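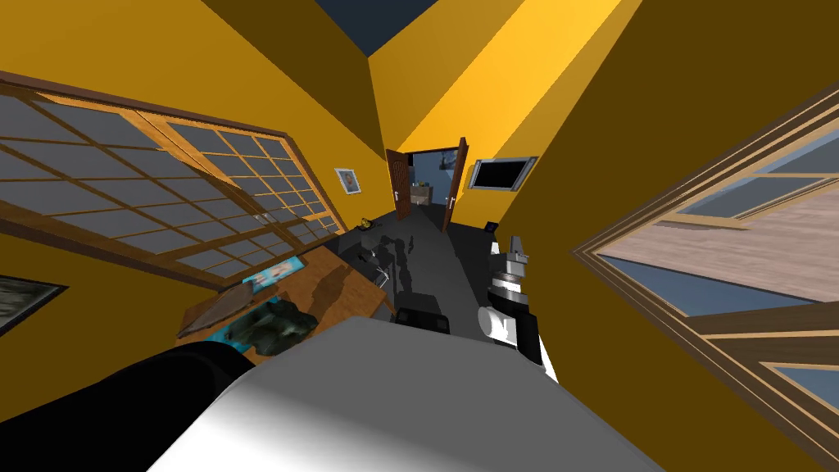
Lesego Molefe: I would hold off on any gripper where the seller gives you one success rate and no list of what was picked up. Ask for the list first.

Bugti Parallel Gripper, simulation model and hardware
Sold by Brakesard. Evaluated at Skustdale.
Availability: model download now, hardware on order

We asked for the list. Brakesard sent a spreadsheet with 2,000 grasps in it, and nearly all of them were boxes. Boxes are what a pair of flat fingers does well, so the headline number on the brochure should be read with that in mind. We stock the Bugti and we think it is a decent gripper, but we are not going to repeat the number here.

What you get is a two-finger parallel gripper in a dark housing, with flat plate fingers. The simulation model comes with the same license as the hardware and can be bought alone. Most of our customers start with the model, put it on whatever arm they already have loaded, and decide about the real one later. That seems sensible to us. 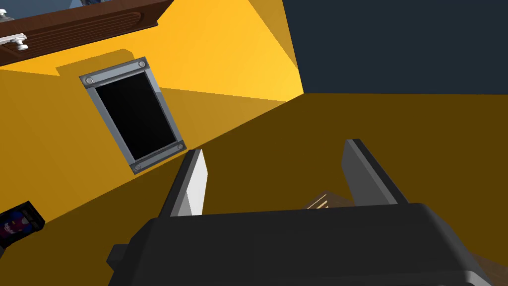

Kieran Brennan
Equipment Reviewer, Skustdale
August 2021

I ran the Bugti and the Munik on the same two-arm robot in the same simulated rooms. Both were given 100 tries at each object. The arm, the controller and the lighting stayed put, and only the gripper files were swapped.

On blocks I could not separate them. Anyone who tells you the Bugti is clearly better on blocks is looking at a short run. On thin handles the Bugti did better, mostly when it came in straight. Tilt the wrist and the lead went away. The Munik was slower to close and dropped less on the way up, which the Brakesard comparison chart leaves out.

The controller is sold as responding in 2 milliseconds. I have no quarrel with that on a bench with nothing else plugged in. In my setup the arm was the slow part, and I doubt many buyers would notice the difference between this and something a good deal cheaper.
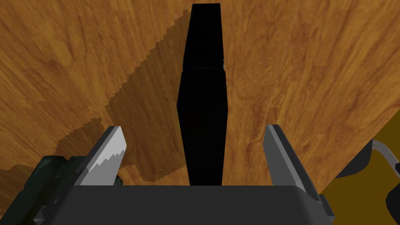
Reading time: 2 min

A word on rendering, as people do train on these views. Shadows on the tabletop come out with stair-stepped edges at the default setting. Turning the shadow quality up should smooth them, at a cost in speed that the manual calls "minor." Measure it on your own machine before you believe that. If your policy has only ever seen jagged shadows, I would not expect much from it on a real table.

The finger pads are modeled as rigid. Real pads give a little. The friction value in the file looks generous to me, and when I lowered it the thin-handle results got worse for both grippers. Brakesard says a revised file is coming in October. We will retest then and change this page if the numbers change.

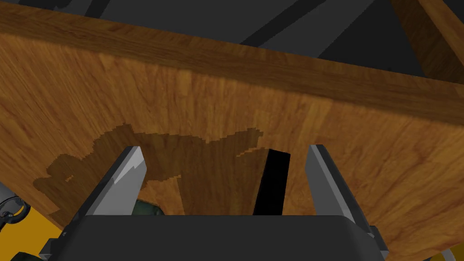 Bugti model, fingers open, with shadow across the wood.

Specifications
Type: parallel, two fingers
Finger shape: flat plate
Control rate: 100 Hz as tested
Model license: one seat, included with hardware
Spare fingers: sold separately
Force sensing: listed by Brakesard, not tested by us

Who should buy it: labs that pick up boxes and other flat-sided parts and want the model and the hardware to match in shape. If your work is mostly cloth, bags or anything round, try the Munik file first. It costs less, and you can return it within the trial period.

Questions about fit with a particular arm go to the Skustdale equipment desk. Please include the arm's flange drawing.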